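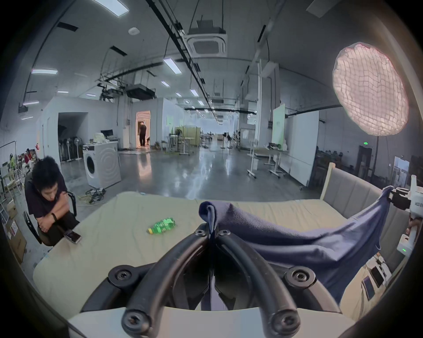
4. Folding Garments on the Bed

Use the bed as the folding surface for knit tops and T-shirts. The sheet does not have to be flat all over, but the section nearest you should be smooth.

4.1 Before you start

1. Move bottles, phones and game controllers to the headboard end or off the bed. Check that bottle caps are tight.
2. Clear a space 70 cm wide along the near side.
3. Pull the sheet toward you until the creases run out of that space.

Note: Smooth the sheet again after every few garments.

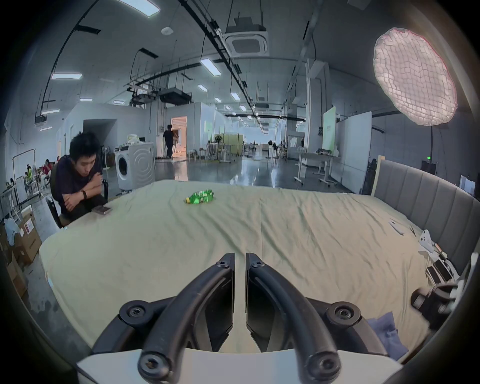 4.2 Folding a top

1. Take one corner of the hem in each hand and lift the garment clear of the bed.
2. Hold it still until the cloth hangs straight. Do not shake knitwear.
3. Lower it face down, bottom edge first.
4. Fold each side in to the middle, then lay the sleeves back along the fold.
5. Bring the hem up to the collar and press lightly with the palm.

Caution: Do not pull on one corner only. Fine knits stretch at the hem and may not recover.

4.3 Putting garments away

Carry folded garments in stacks no higher than your forearm is long. Keep one hand under the stack and walk at a normal pace, 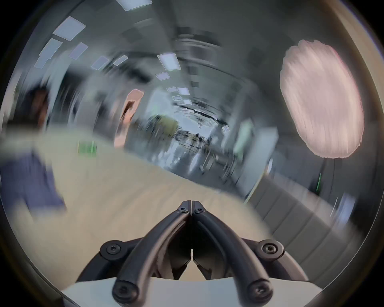 looking ahead and leaving room for anyone standing along the way. Hang anything that will not hold a fold on the clothing rack. If a stack slips, return it to the bed and repeat 4.2 from step 3.

For replacement Larkon sheets, quote part 393.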